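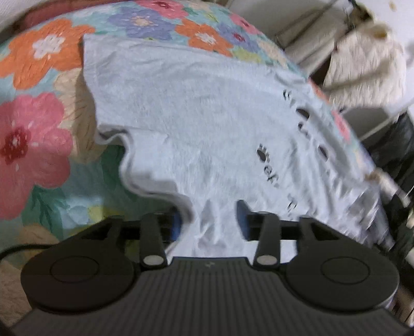 Vol. 2, No. 5

News > Courts > Old Cases

Paulík name cleared in the Trevska coin theft

Sat 22 January

Well, it finally happened! The conviction of Hedvika Paulík, the bookkeeper found guilty of stealing from the Trevska coin shop in Stoswood back in 2000, has been thrown out. I sat through the whole hearing on a bench with no cushion, and I'd have sat through another one to hear that ruling.

For anyone who moved here later, Trevska was the narrow little shop on Cervantes Street (it sells phone cases now). One July morning the owner opened the safe and five gold coins were gone. Paulík had a key, she'd been in the day before, and she'd asked for a raise that spring. That was pretty much the case against her. She served two years and left town when she got out.
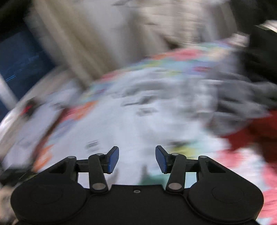
Black gripper, close up, against a blurred background

What changed is the bus log. Paulík always said she was on the Uvia coach that evening, coming home from her sister's place, and at the trial the prosecutor told the jury no record of her trip existed. It did exist. Her lawyer found the driver's sheet in a box of papers the company handed over when it closed, with her name and seat written in pencil. The judge read it out loud twice and said the jury should have seen it.
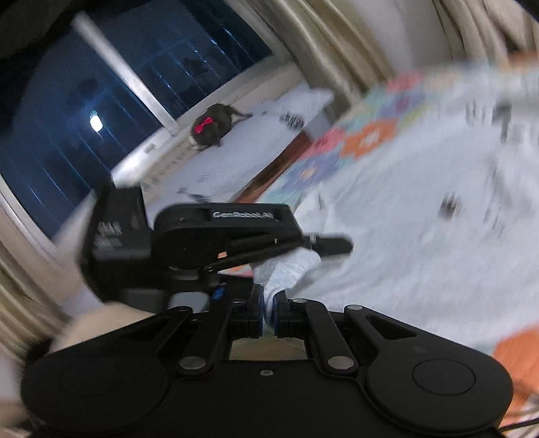
The coins are the part everyone asks me about. Four of them have never turned up. The fifth came back years ago, mailed to the police with no note, and I had to laugh when I heard how it was wrapped, because it was rolled up inside a sock. I picture a fine knit one in pale white and light blue, like the one held between those blue pads, all bunched up in a soft fold, and really, who would look twice at that in the mail? The police held on to the envelope but lost the sock, so there was nothing left to test.

Paulík came to court in a green coat and kept it on all morning. When the ruling was read she asked to hear the last line again, and the judge went ahead and did it.

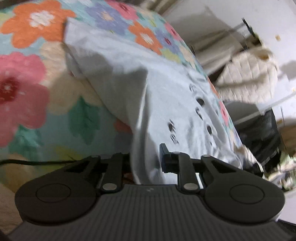 Outside on the steps she told a few of us she was hungry and wanted soup, and that she'd think about money some other day. Her lawyer does plan to ask for compensation, and the state has said it won't appeal. Whether anyone reopens the theft itself I couldn't find out. I called the police desk on my way home and they said they'd call me back.

Shares: 5 | Comments: 2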